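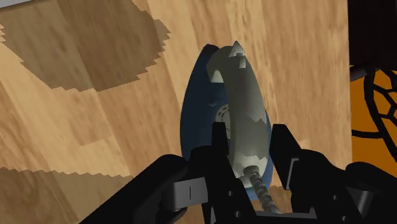
Wrist view in the simulator, iron on the wooden top.

I've spent most of March on grasp selection for things with handles, and the iron has taken more of that time than everything else in the set put together. I said I would write up what changed, mainly so that I can find it again.

First the setup. The planner is the one I have been calling Drosside since last year. It takes a depth image and a segmentation mask, proposes grasps, scores them, and passes the best one to the motion side, which is a fairly ordinary sampling planner with a smoothing step after it. The simulator front end is Duan, which I didn't write and mostly leave alone. Everything below is simulation. Nothing has been near a real arm yet.

The old scoring had two terms that mattered. One was how well the surface normals lined up with the finger pads, and the other was the distance from the grasp to the centre of the object. For boxes, tins and mugs that is plenty. For an iron it isn't, as the shell is smooth and curves away in every direction, and the centre of the object falls somewhere inside the body. The scorer kept wanting to take hold of the shell near its widest part. The fingers closed, the contact points slid up the curve, and the iron popped out towards the nose. I have a folder full of that.

So the handle had to count for more. My first attempt was to add a bonus for any grasp that enclosed a through hole in the mesh. This worked on the iron when I gave it the full mesh, and failed at once when I went back to depth images, where half the hole is never seen. From above you get the top of the handle, a bit of shell on one side, and a lot of guessing.

The second attempt is the one I kept. I fit a swept curve to the upper points inside the mask, with the radius allowed to vary along it, and treat anything that fits well as a possible handle. Each candidate then gets sampled along its length, with the fingers set across the curve. There are 9 samples per candidate by default. I tried 4 and it missed the good spot too often, and going much higher only made it slower.

The iron handle is thick and arched, so it fits nicely. The trouble is the cord. A coiled cord is also a curve with a radius, and to a depth camera it looks like a very small, very tempting handle. For two days the planner was perfectly happy to pick up an iron by its flex. I fixed that by checking how much the fitted radius wobbles along the curve. The ribs on the coil make it go up and down regularly, and the handle doesn't do that. Anything with a strong repeating wobble is now marked as cord, and goes into the collision check as something soft that may be touched but not gripped.

That last part turned out to need care. If the cord is a hard obstacle then there is no legal grasp near the heel at all, because it comes out of the handle just where the fingers want to go. If it is ignored completely, the planner will drive a finger straight through it. I settled on a cost that rises with overlap, and a hard limit only at the pad faces. In practice that means the cord can sit in the gap between the fingers while they close on either side of the handle. I'm not sure the limit is right, but it is a single number in the config file and easy to change.

Clotilde Lebrun read the first draft of this code and pointed out that I was computing the approach direction in the camera frame and the clearance in the world frame, with nothing checking that they agreed. They did agree, by luck, for every object placed square to the table. As soon as one was turned, the clearance was measured along the wrong axis. She found it by reading. I had been looking at the logs for most of an afternoon. There is a test for it now.

I ran the new scorer over 200 random placements of the iron, upright, with the yaw and position varied and a few other objects left lying about. It picked a handle grasp in nearly all of them. The ones it got wrong fall into two groups. In the first, shadow edges in the colour image upset the mask, and a piece of table gets counted as part of the object. The rendered shadows have jagged, stepped borders and the segmentation seems to read them as real outlines. Softer shadows would probably hide the problem, but I would prefer the mask to cope.

In the second group the grasp is fine and the motion isn't. The planner reaches the pregrasp pose, then can't find a straight line in, because the wrist would clip whatever is standing next to the iron. At the moment it gives up and reports a failed grasp, which is misleading. It ought to go back and ask for the next candidate along the handle. Drosside keeps the whole ranked list, so this is only a matter of passing it over.

Timing is acceptable. The curve fit takes most of it and I haven't tried to make it faster. The collision check used to be the slow part, until I moved to the Rikmont distance library, and I have had no complaints about it apart from the build, which still wants an older compiler than everything else on the machine.

Still to do: the retry along the ranked list, the mask and the shadows, and a proper look at irons lying on their side, where the handle may face the wrong way entirely. I also want to log the fitted curve next to each grasp, so that a bad choice can be traced without running it all again. The config format has changed, so old files will need the handle section adding by hand. The branch is called vomadetti and I'll merge it once the retry is in.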